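Home | Courses | Student Work | Archive | Contact
Print this page | E-mail this page
Last updated: January

What Colored Light Does to Color
Project report, Intro to Stagecraft, Trundale College
Renato Quiroga

What I was trying to find out

The set for the spring show was painted in daylight, in the loading bay with the big door open, and everybody liked it. Then we put it under the rig and half of it went gray. The green shutters especially. We'd spent two evenings on those shutters. So my project is about that: how much a color changes under strong stage light, and whether people can guess what the paint "really" is when all the light in the room is one color.

Original plan was much bigger. I wanted to do fabric, paint and makeup. Ended up with paint and a bit of fabric. Makeup is a whole project by itself and I ran out of term.

Background, short version

White light has a bit of everything in it. A red card looks red because it throws back the red part and soaks up most of the rest. Take the red out of the light and the card has nothing to throw back, so it goes dark. That's basically all the physics I needed.

Then there's the eye. Sit in a room with slightly yellow bulbs and after a few minutes the paper looks white again. The brain takes an average and subtracts it. The books call this chromatic adaptation, or color constancy when they mean the result. It works well for weak tints and badly for strong ones. With really saturated light there isn't enough left over to work with and you just see a pink room.

A camera has its own version (auto white balance) and it gives up sooner than a person does, or later, depending on the camera. Photos are only a rough guide to what the audience sees. I kept forgetting this and had to redo some notes.

White is the worst offender. People think of white as neutral, but on stage white just means "whatever the lamp is." Designers paint things off-white or gray to stop them from glaring, and also so they don't take the gel color so hard. White gloss is worse again, since the highlights pick up the lamp color almost pure.

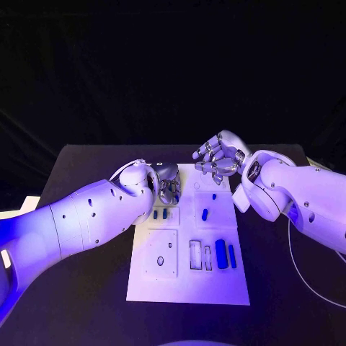
Fig. 1. White surfaces under strong purple-blue light. The casings go lavender and violet, and intense blue low down on the left one.

Worth noticing how uneven it gets. Same white, but it isn't one color any more. On a curved surface each bit faces a different way and gets a different mix, so if there's more than one lamp in the rig you get a gradient for free. On flat scenery you don't, so flats look flatter. This is one reason our columns looked good and our walls didn't.

Method

Sixteen paint swatches on card, all matte house paint from the scene shop shelf. Mostly Fuentealba scenic, a few from half empty cans of Dellness with the label gone so I don't have the color names for those. I gave every card a letter on the back.

Light was a Giro LED wash from the equipment cage, hung high on the front bar. I used 6 settings: white, red, green, blue, magenta, cyan. No haze, house lights off, exit sign covered with a jacket (with permission).

19 people looked at the cards. Friends, people from my hall, three of the crew. Each person waited in the color for a bit before starting so their eyes could settle, then named each card with an ordinary color word. Not "teal-ish seafoam," just blue, green, gray and so on. I wrote down the word. Then white light at the very end and they named them all again, and I compared.

I didn't randomize the card order properly. I shuffled between people but not between colors, so by the end some of them were obviously remembering. One guy admitted it. Should of done it differently.

Results

White light: nearly all correct, except one Dellness card that half the people call green and half call blue. Left it in.

Red: everything warm turns into the same pale color. Yellow, orange, pink and white can't be told apart. Blue and green go close to black. Most confident wrong answers came from this one, people were sure the orange was white.

Green: skin looks horrible, several people complained before I even held up a card. Reds go brown-black.

Blue: dark overall. Hard to judge anything, people squinted. The yellow card was called gray by most of them.

Magenta: this was the surprise for me. Magenta from an LED is red plus blue with no green, so I expected red things and blue things to survive and green to die. Green did die (there go the shutters). Blue did fine in the sense that it stayed different from white. But nobody's word for it was steady. Purple, blue, "dark pink," violet.

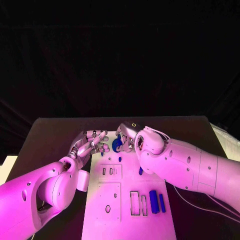
Fig. 2. Magenta-pink light, black curtain behind. The folds hardly take any color except a few faint creases at lower left.

Black drape behaved itself in every color, which is obvious, it's black, but I want it written down since we'd been arguing about whether to buy colored drape for the back wall. Black soaks up nearly everything whatever lamp you use. The only thing that gives it away is the creases, where the cloth turns toward the light and you get a bit of shine. Steam it or hang it fuller so the folds look intended. I tried one piece of our black wool serge next to a piece of cheap black polyester and the polyester was clearly the shinier of the two, it went a muddy pink under magenta. The serge just stayed black.

Cyan: the kindest of the strong colors. White cards still looked kind of white, people said "cold white" or "hospital." Blue looked very blue. Red went nearly black again, same reason as before. I think people are used to cold light from screens and outdoor shade, so the eye can subtract it more easily, but I can't prove that from my numbers. 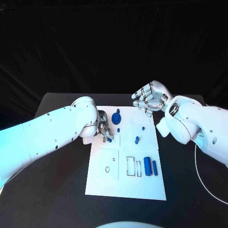

Fig. 3. Pale cyan sheen on glossy white, with small blue parts on the white board and a black fabric backdrop.

Gloss versus matte is the other thing that came up a lot under cyan. A glossy white surface shows two things at once, the white underneath and the shine on top. The shine has the lamp color in it even when the rest reads as plain white. If the tint is weak the shine is where you notice it first. I didn't have gloss swatches in my set, added a couple of tiles at the end and only asked the crew about them, so treat this as a note and not a result.

What I'd tell the set painters

Test swatches under the real cues before opening the big can. Phone flashlight doesn't count.
Don't put detail in red and orange only if there's a red wash anywhere in the show.
Green is risky under magenta. Mix a bit of white and a bit of yellow into it so something comes back.
Break up white with gray. Dry brush is fine.
Make light and dark carry the design. If it works in a black and white photo it'll work in any gel.

That last one is from my instructor's handout and I ignored it when I read it in the fall.

Problems

Card order, see above. Small group. I didn't check anyone for color blindness which is pretty bad for a project like this. One person told me afterward that he has trouble with reds and greens so I took his answers out of the red and green sections but left him in the others, not sure that's right. Also the LED mixes color differently from a gel over a tungsten lamp, the LED has gaps in it, so none of this carries straight over to the older lights in the small theater. I wanted to repeat everything under gel and the dimmer rack was out for repair.

What's next

We repainted the shutters a yellower, lighter green and they hold up under the magenta cue now, sort of. They look olive. The director likes olive. Swatches are in the flat drawer by the sink, letters on the back, key taped inside the lid of the box.

Back to Student Work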